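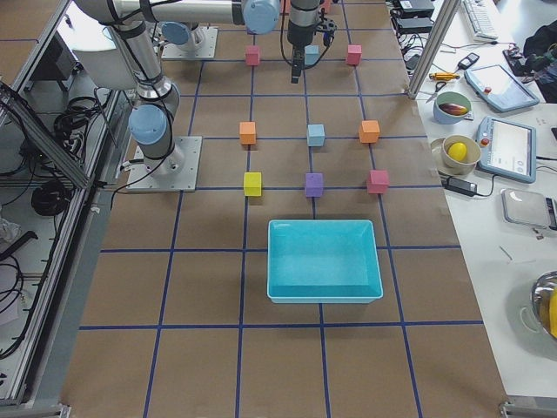
August, 09:40. Latano sorting kit, trial at Rirkcombe, bench notes continued

Kit on loan from Clivedine until month end. Supplied: the grasp planner, the calibration routine, a set of foam cubes, shallow trays, and a licence for Louro, the scheduler that shares jobs between the two arms. We supplied arms, grippers and table. Tape grid is ours too – the manual wants printed targets, but the tape is easier to re-lay.

Calibration took three attempts. The first failed at the hand-eye step with error 17, not listed in the manual. Restarted the planner and got the same code. Cleared the saved tool offset, re-entered it by hand, and the third attempt went through. Offset field takes millimetres, the log reports metres. Watch that.

Default approach height is 600 mm above the table. Far too high for cubes this size and wastes most of the cycle. Config file will not accept anything under 570 without the service password. Asked Clivedine for it.

11:15. Moved on to tray placement, one tray at the front of the grid. Planner goes for the back row first whatever order is set in the job file. Might be intended. If so, the order field should be greyed out.
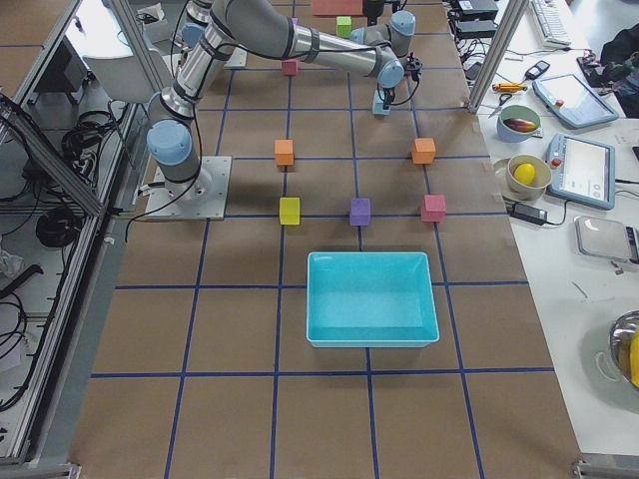 Clivedine support replied by email that pick order is a Louro setting and the field in the planner is left over from the previous release. They will send the password once we sign the service form, and they asked for the log from the failed calibration.

Order now set in Louro and the planner follows it. Form signed, log sent.

14:30. Both arms live, separate bins. Louro locks out a shared zone down the middle of the table and gives it to one arm at a time. Zone is drawn as a rectangle only, no way to angle it. The arm without the lock holds position until release, so a slow pick on one side stalls the other. Clearance between forearms needs checking at low speed before we narrow the zone.

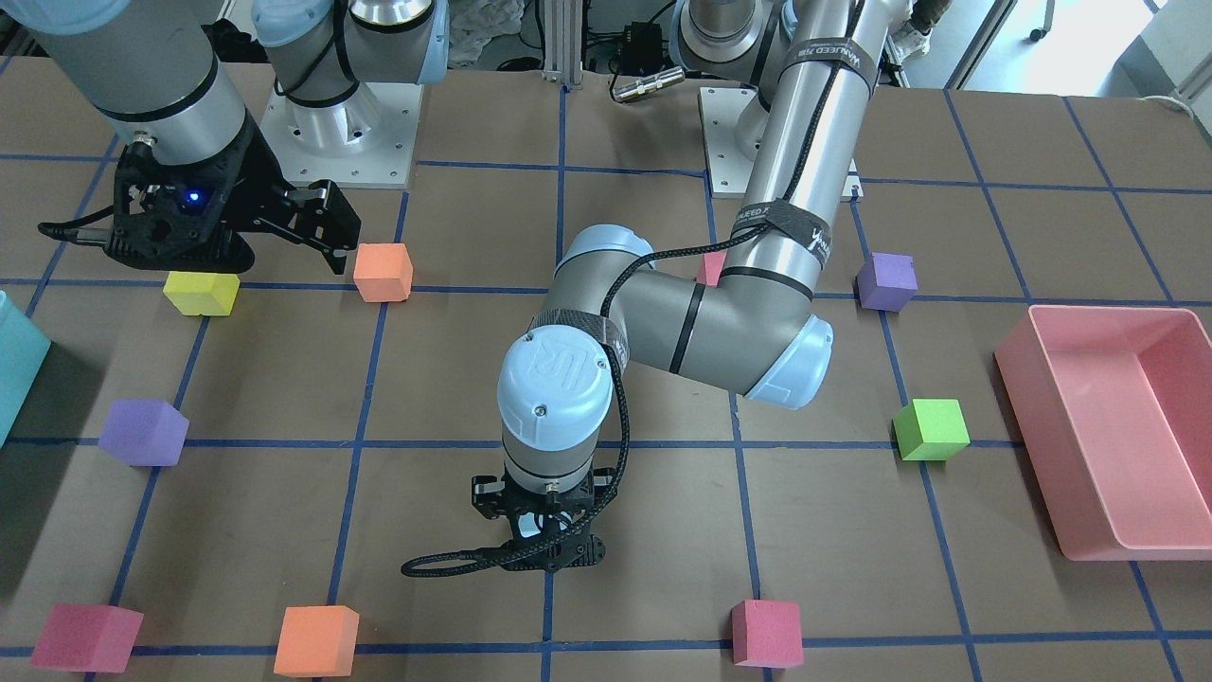

Both arms over the grid, left arm's gripper empty, cubes spread out. Pink bin at right.

To do:
Re-run calibration from cold, note whether 17 comes back.
Lower approach height when the password arrives.
Get a price for Louro on its own – the quote only shows it bundled.
Label the spare tool offset file before someone loads it.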